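Drilldale hand-held gripper kit, long-term review

Reviewed at Watbridge, 30th November

We bought the Drilldale kit in September to record picking work for the sorting cell that is due to go in at our Dridurport site. The operator holds the gripper, picks up the item as they would by hand, and the recording is used to train the arm. The kit comes with the gripper, a mount, a spare set of fingers, cables and the recording software. This review covers the hardware and what it has done to the working day. Software updates are left out, as we have had only one and it changed little.

Setup took 18 minutes per station once the staff knew the order of steps. The printed guide puts calibration before the cable check, and this is the wrong way round. A loose connector passes calibration and then drops out partway through a session. We lost most of a morning to it in the first week.

Grip on rounded plastic is good. Smooth bottles with a wide body and a narrow neck were our worst item on the old suction rig, and the failure rate there was the main argument for buying. After 1,062 recorded picks with the Drilldale, 11 were rejected for slip. Flat cartons do less well, and thin card tends to bow when the fingers close.

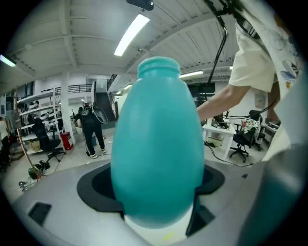

Cabling is the weak point. The leads are stiff, and people turn to one side to keep them clear of the forearm. Over a full session that becomes tiring. The Du Plessis kit we had on loan in the same month used a lighter lead and was easier on the shoulder, but its fingers marked soft plastic and it went back.

The effect on jobs is harder to score. Packers who used to be paid on units per hour now spend part of the shift recording, where speed is of no use and a steady, repeatable movement is. Two of the quickest packers gave poor recordings at first. Pay had to be moved to a flat rate for recording time, and it took management too long to agree to it. Recording is limited to 5 sessions per person per week, mainly on account of wrist strain. Staff have also asked what happens to their hours when the cell is running. They have been told that loading and fault clearing will be staffed from the present team, but there is nothing in writing yet.

Spare fingers arrive quickly. The case latches are poor, and one has already been replaced.

Grip: very good
Comfort: fair
Cabling: poor
Guide: poor
Would buy again: yes, with longer and softer leads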